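Shopping baskets at home – what do you keep in yours?
Nollside Household Forum > Storage and tidying

marzipan_k
I am new here and English is not my first language, so please be patient with me.
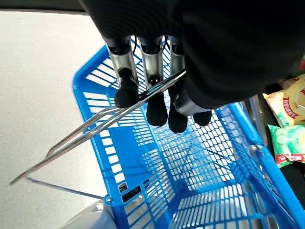
I would like to use a blue plastic shopping basket for the small things which end up on our floor in the evening: socks, toy bricks, pencils. I also have long metal tongs, so I don't need to bend down so much. My question is about the bottom of the basket. It is a mesh of small square holes, and I am afraid that little pieces will fall through. Should I put something inside?

Prindetti
Cut a piece of thick card and lay it in the bottom. Mine has survived since March.

oldhallway
I don't agree with card. It gets soft if somebody puts a wet sock on it. A thin tea towel is better and you can wash it.

Prindetti
Who puts wet socks with toy bricks?

oldhallway
My family, every day.

jevex12
I would leave it open. The dust and crumbs go out through the holes and you only shake it over the bath. For the very small pieces I keep 2 lidded tubs inside the basket.

marzipan_k
Thank you all. The tubs are a good idea – I have some from ice cream. And the tongs, does anybody else use them for tidying? My sister says they are only for the kitchen.

oldhallway
Your sister is right, in my opinion. Metal tongs slip on smooth plastic and they can scratch a wooden floor. Buy a proper litter picker.

Marino353
I use kitchen tongs for socks and under the sofa. For bricks they are too slow, I agree with that. Just keep a separate pair and don't put them back in the drawer with the others.

marzipan_k
Yes, a separate pair, of course! I will try the tea towel first and write again next week.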